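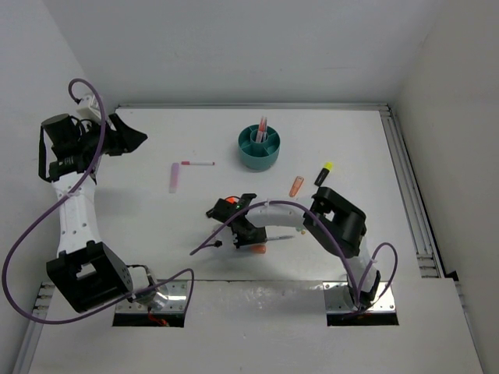
Unit 4. Gathering demonstrations for a learned policy

Read these notes before your first lab session in April. The lab uses the two-arm benches and the Sturkon recorder. You will be collecting demonstrations for the sorting task, in which pens, markers and highlighters on the table are put away in a desk organizer.

4.1 What a demonstration is

A demonstration is one continuous recording of a person driving the arms through the task. The recorder stores the camera images, the joint positions of both arms, the gripper openings, and the commands sent at each step. The policy is later trained to produce the commands when given the images and joint positions.

Whatever is in the recording is treated as correct behavior. If you hover over a pen for a while before deciding to take it, the hovering is part of the lesson. If you bump the organizer and push it back, the policy may learn the bump as well as the push. Decide what you are going to do before you press record.

4.2 Episodes

We use the word episode for one demonstration from start to stop. For the sorting task an episode begins with both grippers open and empty, and ends when the last loose item is in the organizer and the arms have returned to the rest pose. Stop the recording there. Trailing footage of arms that do nothing teaches the policy to do nothing, and it has to be trimmed by hand later.

Each group records 95 episodes over the term. The shared set from earlier terms, called Flundameck, has 2,008 episodes and will be available for training from the second assignment on. Your own episodes are added to it only after they have passed the checks in 4.5.

4.3 Starting layouts

The starting layout matters more than most groups expect. If every episode starts with the items in the same places, the policy can lower training error by memorizing the places. It will then reach for a spot on the table where there is no pen.

Vary the following between episodes:

- where each loose item lies, and which way it points
- how close the items are to one another
- which items are out on the table and which are already in the organizer
- the color and thickness of the items

Keep the following fixed within a session: the camera positions, the lighting, and the mounting of the arms. A change in any of these goes in the session log, with the time of day.

Do not lay the items out neatly. People tend to put things parallel, evenly spaced and facing the same way. Drop a handful from a low height and move only the ones that roll off or land somewhere the arms can't reach. Leave the awkward cases in, such as two pens side by side or one lying close to the base of the organizer.

Clear, translucent and white items are harder for the cameras to pick out on a white table than dark ones. Include them in every session. A set made up mostly of black barrels gives good numbers in training and poor results on the bench.
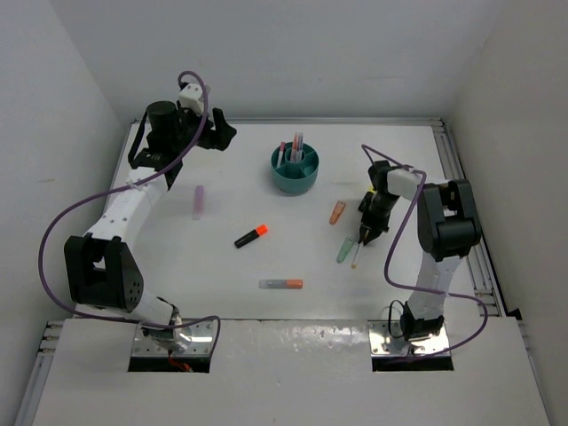 Should a demonstration be thrown out if the operator drops a pen halfway through?

Keep it if the operator picks the pen up again and finishes the task, and mark it "recovery" in the log. The policy will drop things too, and recordings of a clean recovery are the only place it can learn what to do next. Discard the episode if the item leaves the table or if someone has to reach in by hand.

4.4 Driving the arms

Move at a steady speed. The recorder samples at a fixed rate, so a fast jerk is covered by very few samples and a long pause by a great many.

Use the arm nearer to the item unless the other one has a clearly better approach. Whichever rule your group settles on for items in the middle, write it down and have every operator follow it. When two operators solve the same layout in different ways, the policy may average the two and end up between them, which for a gripper usually means closing on air.

Approach a lying pen with the fingers across the barrel, near the middle. Lift before you turn. Turn it upright over the organizer and lower it until the end is below the rim before opening the fingers. Throwing or dropping from height sometimes works, but the success rate is low and the recordings are hard to learn from.

Before each session, move both arms through their full range and watch the cables. A loop that catches on an elbow will pull the wrist off course. Report it and don't record until it has been fixed.

4.5 Checks

After each session, run the Briremard script on your folder. It flags episodes with missing camera images, episodes shorter than 700 samples, and jumps in joint position between neighboring samples. A flagged episode is not always bad. Play it back and decide.

Then pick 5 unflagged episodes at random and watch them from start to finish. Note any that don't match the label in the log. If more than one is wrong, review the whole session.

4.6 For next time

Read the Ostermann handout on action chunking, sections 1 to 3. Bring a written plan for your starting layouts, one page, with your operator rule for middle items at the top. Groups without a plan will not be given bench time.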